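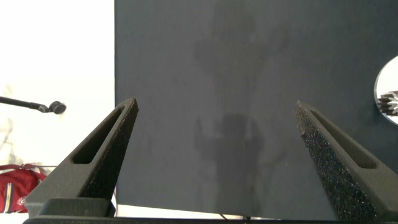 Da-eun Sun wants to know if the gray panel is going to stay like that or if I plan to fix the edge that lifts. She put the same kind on her bench in February and hers sits flat.

I plan to fix it. It's on my list for this week, along with the rest of the worktop. I'll put it all in one thread so I can find it later.

The panel is dark charcoal, matte. I bought it to cover part of the white top, which shows every pencil mark and gives me a headache with the lights on.

It's 800 mm on the long side. They sell them in millimeters only. I measured my worktop in inches, converted, and then measured again in millimeters before ordering. I'd suggest just starting in millimeters.

The left edge is good. Clean straight line against the white. I lined that side up first and worked from there.

The bottom edge is the problem. It comes up a little off the surface underneath. You don't notice it standing up. You notice it when you slide a sheet of paper toward you and the corner goes under.

There is also a thin black cable down by that edge. I need to decide where it goes before I do anything permanent with the panel.

First thing I tried was weight. Two dictionaries and a cast iron pan, left on overnight. In the morning it was flat. By dinner it was up again.

Second thing was turning it over for a day so the bend would work against itself. Same result. Also the underside picks up lint, so there was cleaning to do.

Marcus Kapoor says I should warm it with a hair dryer and press it down while it cools. I haven't tried that. The leaflet says to keep it away from heat but doesn't say how much heat.

The leaflet is also the only place that tells you to unroll the tape before you peel the film. If you peel first, it sticks to itself. Ask me how long I spent on that.

About the tape. The stuff in the box is thin and goes along two sides only. I left it off the bottom edge on purpose so I could still get at the cable. So part of this is my own doing.

Da-eun used Verschueren mounting strips on all four sides. She says hers has not moved, but she also can't get it off, and she has a socket underneath that she'd like back.

I don't want that. I want it to hold and I want to be able to lift it. That probably means something along the bottom that opens and closes, hook and loop maybe.

Went to Mestdale for hook and loop. They had white and beige. I don't want a white line showing under a dark panel. Ordered black instead.

Order total was fine, shipping was more than the tape. Bought a bag of cable clips too so the shipping made more sense. I did need the clips.

Cable plan: move it along the back so nothing hangs near the front edge. I measured the run and I'd need a longer one. I have a longer one in a drawer, but it's gray and it has a kink in it.

Decided on the longer gray one anyway. It will be behind everything.

Somebody asked about the surface. It's matte with a very fine grain to it. It doesn't bounce light back at you the way the white does. Shadows do show on it, soft ones, which I don't mind.

It doesn't hide dust. I'll say that before anyone buys one. Light dust on dark gray is easy to see. A slightly damp cloth takes it off. A dry one just moves it to the other end.

Don't use glass cleaner. I used glass cleaner on an offcut to see what would happen and it left a cloudy patch that took three rinses to get out.

I kept the offcut. It's a 305 mm strip, and I use it for testing glue and tape. So far the strongest thing on it is the price sticker.

The other panel I looked at was the Prollimitz. Thicker, heavier, and I think it would have stayed flat. It only came in a blue I didn't like and a green I liked less.

If Prollimitz made it in charcoal I would have bought that one and this thread would be a lot shorter.

07/07/2026, tape came. It's black, it's the right width, and the roll is much bigger than I need. If you live near me and want black hook and loop, say so.

Cleaned the white top first with rubbing alcohol and let it sit while I had lunch. Then the hook side on the worktop, the loop side on the panel. I did it in short pieces with gaps between them.

The gaps are so I can run something underneath later without pulling the whole strip up. I got that from a comment on a forum and it seems sensible.

Pressed along the edge with a rolling pin. It went down and it's down now. I'll look again tomorrow before I call it done, given what happened with the dictionaries.

Next day. Still down. Paper slides off the front without catching. The top right corner is now the highest point, by very little, and I'm going to leave it.

Cable is moved as well. The clips hold on the back but the adhesive needs a full day before you load it. I gave it an hour and one fell off. Stuck it back on and waited properly.

Marcus asked what the whole thing cost. Less than a new top. More than I told myself it would when I said I had most of the parts already.

For Da-eun: if you want your socket back, dental floss behind the strips, pulled side to side. It worked on a wall hook of mine. Go slowly near the corners.

Next job is the drawer under this, the one that held the gray cable. I emptied half of it onto the floor looking for it and most of that is still on the floor.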